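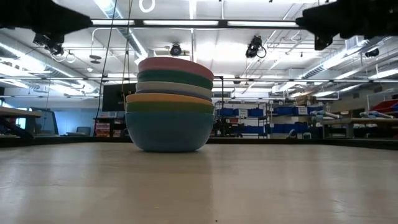 Course handout 8: Reading a product offer for a two-arm work cell
Unit: Choosing and Buying Automation
Prepared by Gavin Kinnear
Version of 16/04/2022

1. What we do in this unit

In the last handout we looked at single-arm cells and how they are priced. Now we take an offer for a cell with two arms and we read it line by line, in the same way a buyer in a small company must do it. The product is the Jetholm bench cell, sold by Pringle as a kit with an optional service plan. The customer in our case is Wiltance, a company that packs kitchen goods at its site in Trirnodthorpe.

Please read the whole offer before the class. It has 23 pages, but the last part is only general terms of sale and you can read it more quickly.

2. What the customer wants

Wiltance wants to separate nested bowls and place them one by one on a tray. The bowls arrive in stacks, in mixed colors and in graded sizes. For a person this is easy work. For a machine it is a hard task, for these reasons:

The rims are close together. In a stack of seven bowls, one rim can show as only a narrow band between its neighbors, and the fingers have very little to hold.

The bowls can stick. Two smooth plastic surfaces hold together, and when the top bowl is lifted, the second one may come with it.

The stack can move. If one arm pulls, something must hold the lower bowls. This is the main argument for the second arm.

The color changes from bowl to bowl. A pink rim above a dark teal-green one is simple for a camera. White plastic under bright ceiling lights is more difficult, and a pale bowl on a beige table also.

3. What is in the offer

Base kit: two arms, two grippers, one controller, one table frame. The tabletop is not included. Many students miss this line.

Vision kit: two cameras for mounting overhead, with cables and a calibration plate. The offer says "customer provides suitable ceiling structure". You should ask what is suitable, and who checks it.

Software: license for one cell, for one year. After this year the cell continues to run, but new tasks cannot be taught. I consider this the weakest point of the offer and we will discuss it in class.

Service plan: two visits a year and remote help during working hours. Travel is charged separately.

4. The test figures

Pringle made an acceptance test with the customer's own bowls. There were 900 attempts to separate one bowl, and 856 were counted as good. This gives roughly 95 percent. The number looks nice, but before you accept it, look at how the word "good" is defined on the test sheet. A bowl was counted as good if it arrived on the tray, in any orientation. An upside-down bowl was therefore also good. Wiltance needs them upright.

Also note what the sheet does not tell:

— how many times an operator had to touch the stack
— whether the failed attempts came together or were spread over the test
— how long one attempt took

Speed is given in another place of the offer, for one bowl lifted from a low stack. You cannot combine the two numbers. This is a very common mistake in student reports, and I have also seen it in real purchase files.

5. Light and background

Vision systems are often tested in a room with even light from above. At the customer's site there may be windows, other machines, shelves with colored bins, people who walk past. Ask the seller under which light the test was made and if the cell was closed in with panels. If the offer gives no answer, write it in your list as an open question. Do not guess.

6. Exercise for next time

Write a letter to Pringle, one page, in the name of Wiltance. In it you ask for the missing information and you propose a better definition of a good attempt. Keep the tone polite — the seller has not lied, he has only chosen the words which suit him.

Then make a short table with two columns, "included" and "paid by customer". Put each item from section 3 in the correct column. For the tabletop, find a reasonable price yourself and give your source.

Solutions are handed in on paper. Late work is accepted until the end of August, with lower marks.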